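Bunting Trail Harness, size M – my review after 11 weeks
Oct 8, 2018

I bought this harness for my dog Judus, a shepherd mix with a deep chest and a thin waist. On him most harnesses are too tight in front and too loose behind. The Bunting has four straps to adjust, and this was the reason I chose it. I paid the full price in a small shop in Lirnden, and nobody asked me to write this.

The first fitting took me a long time. The paper in the box shows the straps from one side only, and it doesn't say which one you should close first. I started with the neck, and then the chest plate was sitting crooked. On the second day I began with the belly strap and it went much better. After this I sewed a small mark of red thread on each strap, so I can find my setting again when I have washed the harness.
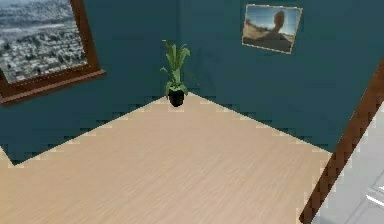

Does it stop a dog from pulling?
A harness alone will not teach this. With the leash on the front ring Judus turns a little toward me when he pulls, and he pulls less hard. On the back ring he pulls the same as before.

The padding is the best part. He had bare skin behind the front legs from his old harness, and now the hair has grown back there. The inside cloth is smooth and doesn't collect burrs, only fine seeds from the dry grass, which I brush out. In rain it becomes heavy and needs one night to dry. I would like the next version to dry faster.

The buckles are plastic. One of them makes a small click when he runs, always the left one. I wrote to the company about it and a man named Alfie Sedgwick answered me in a very polite way. He offered a new buckle without cost, but I have to sew it in myself, so I have not done it yet. 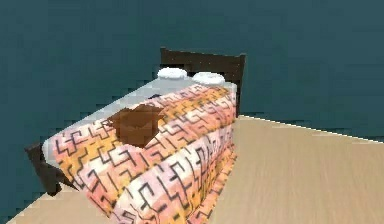

The handle on the back is wide enough for my whole hand, also with a winter glove. I use it when we cross the stream below Zodham, where the stones are slippery – he doesn't like to be lifted, but he accepts a little help. The handle stands up a bit and has caught on a branch one time. A flatter one would be safer in thick bushes.

The weight is 808 grams on my kitchen scale with both rings. This is a lot for a harness. For a walk around the block I still take his simple collar, and the Bunting stays for long days. It costs 111 dollars, and for this money I would expect a reflective line on both sides, not only on the chest. I will see in December how it is in the dark.

I would buy it again for a dog with a difficult shape. If your dog has a normal shape, try a cheaper one first. Size M fits Judus with some room left on the belly strap, and the L was already too big in the neck.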